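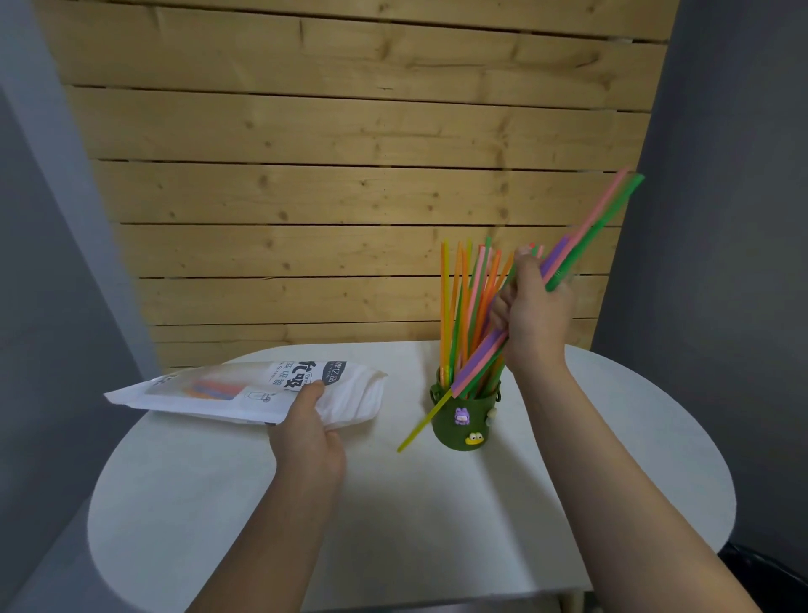 Attachment 1: straws, bag and felt holder on the white table

Ticket 291
Category: Supplies / break room
Site: Mokville
Status: Open, then Closed, then Reopened
Subject: Straws keep getting stuck in the felt cup holder

Original report

The straws in the drinks corner don't come out one at a time. You pull one and three or four come up with it, and the extras end up on the table. I've reported this before and was told to "pull gently." I pull gently. Please look at the holder, or go back to whatever we used before the green felt thing showed up.

Expected: one straw.
What I get: a handful.

Reply from Supplies, 9:40 a.m.

Thanks for writing in. The felt holder was picked because it doesn't tip over and doesn't rattle when the fridge door shuts. Maeng, the shop we order from, lists it as suitable for "pens, brushes, straws and similar." We don't see a fault. Could you tell us how full it is when this happens?

Reply from reporter, 10:15 a.m.

Full. It is always full. Whoever refills it keeps going until no more will fit. I'm not convinced "suitable for straws" means anything when the same line says pens. A pen doesn't have a bendy part halfway up that hooks on the pen next to it.

See the attachment. Dark green felt, frog charm on the front, packed with straws, and one yellow one already hanging out over the side onto the table. The bag with the rest of them is right there too, so don't tell me we're short on storage.

Reply from Supplies, 11:05 a.m.

Thanks, the attachment helps. Possible causes as we see them:

Too many straws in the holder.
Felt grips the plastic more than a smooth cup would.
Flexible sections catching on each other.

We would start with the first. Please take half of the straws out, put them back in the bag, and try again for a day.

Log, test 1

Took out what I'd call half. Pulled straws at normal speed, the way a person with a drink in the other hand does it. Better, I'll admit. Mostly one at a time, sometimes two. But now the rest lean over to one side and slide down, and the shorter person on my team had to fish for one. So we've swapped one problem for a smaller one. I would not call this fixed.

Log, test 2

Supplies suggested turning all the straws the same way up, bendy part at the top. I did that. It took longer than I want to say in a work ticket. It made no difference I could swear to. Two out of 16 pulls brought up an extra straw, and I got close to the same thing with them mixed.

Log, test 3

Swapped the felt holder for a plain drinking glass from the cupboard, same number of straws. They come out fine. They also spread all over the place, and the glass moved every time somebody bumped the table. I put the felt one back before lunch.

Reply from Supplies, 2:20 p.m.

Based on your tests we think the holder works when it isn't overfilled. We'll put a note on the shelf asking people to stop at half. Closing this.

Reopened by reporter, 8:50 a.m.

The note is up. The holder is full again. I counted nothing, I just looked at it. A note on a shelf was never going to do much, and I said so on the phone.

Also, I asked about the Zutum holder in the catalog, the wider one with a divider. The catalog claims it "holds up to 250 straws with easy single pickup." I'd like to see that done by anybody outside the catalog. If we can get one on trial, fine. If we have to buy it first, I'd leave it alone.

Reply from Supplies, 9:30 a.m.

No trials on that one, we checked. For now:

Refill only when the holder is nearly empty.
Add one loose handful and stop.
Fold the top of the bag over and keep it in the drawer under the kettle, so people aren't tempted to top up.
Any straw that has been lying on the table goes in the trash and not back in the holder.

Vundetti has the same holder at their front desk and will try the same steps.

Reply from reporter, 9:45 a.m.

Fine. The drawer is the only part of that I expect to work. Leave the ticket open until the end of June, please, and don't close it on me again without asking. The frog can stay.

Status: Open, waiting on reporter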